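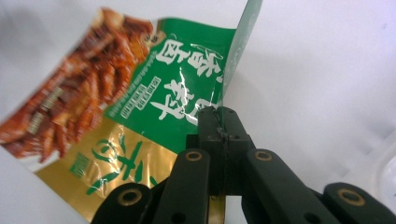

Got it by the top seam. Green and gold snack bag, mid-demo.

So I've been spending my evenings teaching a robot to pick up snacks, and I have opinions now! The deal with a hand-held gripper is that you do the job yourself, squeezing the jaws with your own hand, and the arm learns from your recordings later. Sounds easy. I figured I'd knock out 60 demos before dinner and I got through 2 that I'd want anyone to copy.

Bags are the worst. A box has sides, but a bag just sort of slumps away from you, and if you go for the fat middle part you end up chasing it across the table. Trinh Mạc, who has way more patience than me, told me to quit grabbing the belly and go for the folded seam at the top. Much better – the jaws close flat on it and the rest can hang at whatever angle it likes.

The other thing I had to unlearn is fiddling. I kept doing these tiny corrections right before closing, and Phong Khương played a few back to me and wow, it looks like the gripper is nervous. A robot will happily learn nervous. Now I come in slow, stop, squeeze, lift, and if I mess up I throw that one out and start over.

We're at 117 keepers for bags, shiny ones mostly (all that foil glare makes me wonder how training will go). Next week I want to try putting them down standing up, which I can barely do with my own fingers. Also I am so hungry every single time I do this.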